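**Kelero** é um pacote de software para controle e planejamento de preensão em manipuladores com garra de dedos paralelos. Cobre percepção a partir de câmera no punho, planejamento de trajetória curta e fecho da garra. Inclui simulador próprio. Escrito em C++ com camada em Python; licença permissiva desde a versão 4.

## Histórico

Começou como código interno da Turbridge, escrito por Boris Doležal e Manju Goel para substituir uma coleção de scripts que só rodava em uma máquina. O nome vem do diretório onde os scripts ficavam. Sem significado conhecido.

A primeira versão pública saiu na sexta-feira, 18 de maio de 2018. Trazia só o controlador e um visualizador. O planejador veio depois, quando Kamlesh Bisht portou o módulo de amostragem que mantinha à parte. O simulador entrou por último e passou bastante tempo marcado como experimental — a documentação da época avisa que a API podia mudar sem nota.

A Turbridge deixou de manter o projeto sozinha na versão 3. Hoje o repositório é dividido com a Bhardwaj, que cuida dos drivers.

## Arquitetura

Quatro processos, ligados por memória compartilhada:

- `percep` — recebe a imagem, segmenta por região, estima pose das faces planas
- `plan` — gera candidatos de preensão e ordena
- `ctrl` — malha de controle, 200 Hz
- `log` — grava tudo, inclusive o que foi descartado

O `ctrl` não espera pelo `plan`. Se não chega plano novo, segue o último; se o último venceu, segura posição. Comportamento herdado dos scripts originais e discutido várias vezes na lista do projeto. Continua igual.

Configuração em um único arquivo YAML. Parâmetros sem valor padrão fazem o processo parar na partida, com mensagem pouco clara (ver Limitações).

## Simulador

O simulador desenha as cenas com sombreamento plano, sem textura e sem sombras projetadas. Escolha deliberada de Goel: o custo por quadro fica baixo e o segmentador é treinado em cima de cor e aresta, nada mais. Cada superfície recebe uma cor sorteada de uma paleta. Mesa, paredes, blocos, tudo passa pelo mesmo sorteio, então combinações estranhas são normais.

A vista padrão é a do punho, com os dedos sempre dentro do campo. O segmentador precisa aprender a ignorar a própria garra, e nas primeiras versões não ignorava: tomava a face mais clara de um dedo por objeto livre e mandava candidatos para cima dela. Vignesh Mathew resolveu com uma máscara calculada da cinemática direta, que acompanha a abertura dos dedos.
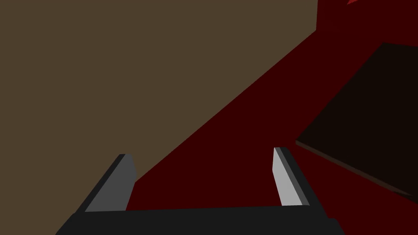 A máscara tem margem de 8 pixels, fixa no código. Com garras de dedos mais largos a margem fica curta e sobra uma borda fina, que o segmentador às vezes classifica como região própria. Há um parâmetro para isso no ramo de desenvolvimento, ainda não incorporado.

Objetos parcialmente fora do quadro são aceitos na entrada mas recebem penalidade na ordenação. O planejador prefere, nesse caso, um movimento de aproximação lateral antes de propor qualquer fecho. Na prática a garra anda um pouco, olha de novo, replaneja.

A física é simplificada. Contato por pontos, atrito de Coulomb, sem deformação.

## Planejamento

O `plan` usa amostragem sobre pares de arestas aproximadamente paralelas. Para cada par calcula largura, ângulo de entrada e folga em relação às superfícies vizinhas. Pares mais largos que a abertura máxima saem logo. O resto vai para uma função de custo com pesos editáveis; os pesos distribuídos foram ajustados à mão por Bisht e não ha registro de como.

Blocos inclinados davam problema até a versão 2: a folga era medida no plano da mesa, não no da face, e a garra batia na quina. Corrigido.

## Conjunto de testes

O conjunto de regressão, chamado **Gendcombe**, tem 1.977 cenas geradas pelo simulador, com semente fixa. Cada cena guarda a imagem de entrada, a pose verdadeira dos blocos e a resposta esperada do planejador. Girish Pandey mantém os arquivos e revisa as respostas esperadas quando a função de custo muda.

Alterações no `percep` só são aceitas se o conjunto inteiro passar. Para o `ctrl` a exigência não vale, o que já deixou passar pelo menos uma regressão na parada de emergência simulada.

## Limitações

- Só garras de dois dedos. Suporte a ventosa foi proposto e recusado.
- Faces curvas são tratadas como poligonos, com resultado irregular.
- Cores próximas em superfícies vizinhas: o segmentador junta as duas. Pior com tons escuros.
- Mensagens de erro da configuração citam o número do parâmetro, não o nome.
- Transferência para câmera real exige novo treino do segmentador. O modelo distribuído serve só para o simulador.

## Ver também

- Preensão robótica
- Cinemática direta
- Servovisão
- Segmentação de imagem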